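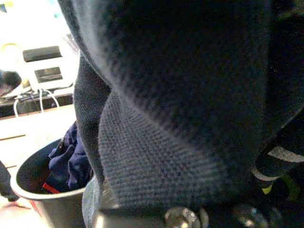

**Category: Equipment requests > Purchasing and budget**

**Subject:** Spare gripper parts and second arm for laundry cell, budget does not close
**Opened by:** Eylül Canpolat
**Assigned to:** Volkan Karakaya
**Status:** Waiting for supplier
**Priority:** Normal

---

**Eylül Canpolat, 09:10**

Dear Volkan,

I open this ticket for the garment handling station. We must send our equipment list before December, and the numbers I have do not fit in the line that was given to us.

The present situation is as follows. The arm takes clothes at the floor bin. For T-shirts and thin trousers the present fingers are enough. For heavy knitwear, such as the navy one in the picture, the cloth hangs down over the metal of the gripper and the wrist camera sees mostly knit fabric. The operator must then stop the run and pull the garment free by hand. I wrote these stops in the station log under "cover".

What I ask for:

- one set of long fingers from Arkden, 400 pounds
- one second wrist camera with bracket, 800 pounds
- 2 spare finger pads of the type we have now

The line for this year has 800 pounds left. So I can have the camera, or the fingers with the pads, but I cannot have all. Please advise which one should go first, and if the rest can be moved to the next budget.

---

**Volkan Karakaya, 10:35**

Hello Eylül, thank you for the clear list. Before I go to purchasing I need a few things from you.

1. Is the 400 with delivery or without?
2. Which mounting plate is on the arm now, the old Illey one or the one from the spring?
3. Did you try to lower the grip force for knitwear? It costs nothing, so they will ask me.

---

**Eylül Canpolat, 11:20**

1. Without delivery. The offer says that delivery is calculated at the order.
2. The old Illey plate.
3. Yes. I tried it in 9 runs with the same heavy jumper. With lower force the garment slips out before it is over the machine door, and with the normal force it holds but the fold still comes over the fingers. Therefore I do not think that force is the cause. The fingers are short and the knit is thick.

I also tried to approach the bin from the other side. The result was the same, only the cable of the camera was more in tension, so I went back.

---

**Denise Staniforth, 13:05**

Joining from purchasing. A few notes.

The camera is above the limit for the small parts line once you add delivery, so it would need a second signature from Selim. The fingers and pads can go through without him.

Also, the Arkden long fingers are listed for their own plate. If you have the Illey plate you may need an adapter. Please check before I raise the order, as they do not take back opened parts.

---

**Eylül Canpolat, 14:15**

Thank you Denise, I did not know about the adapter. I measured the hole pattern on our plate and sent the drawing to Benedita Rocha at Arkden. I asked her for three points: if the adapter is necessary, what it costs, and how much longer the tool becomes with it. The last point is important for us. If the tool is too long, the arm cannot turn inside the rim of the bin, and we would have to buy a wider bin also.

---

**Selim Sezer, 15:40**

I read the thread. My opinion is to buy the fingers first.

A second camera will show us the cover problem from another angle, but the operator will still have to stop. If the longer fingers keep the cloth away from the lens, we may not need the camera at all. Please put it in the request for next year with a note that it depends on the result of the fingers.

Regarding the alternative offer from Uruvari: their soft gripper is interesting, but it is rental only, with a minimum period, and rental goes to another account which I do not want to open for one station. The Nkosi project has one on loan. Eylül, please ask them if you can watch it work on knitwear for one hour before we decide on anything for next year.

---

**Volkan Karakaya, 16:05**

Agreed. I split the request:

| Item | Line | State |
|---|---|---|
| Long fingers, one set | this year | hold until adapter is confirmed |
| Finger pads, 2 pieces | this year | can be ordered now |
| Wrist camera and bracket | next year | draft, Selim to sign |
| Adapter for Illey plate | this year | price missing |

Denise, please raise the pads alone. Eylül, until the fingers arrive please keep the heavy knitwear in the test set, but write those runs separately, so that we can compare before and after with the same garments.

---

**Eylül Canpolat, 16:30**

Understood. I made a separate sheet for the knitwear runs and I put the link in the station log. The visit with Nkosi is requested. I will update this ticket when Benedita answers about the adapter.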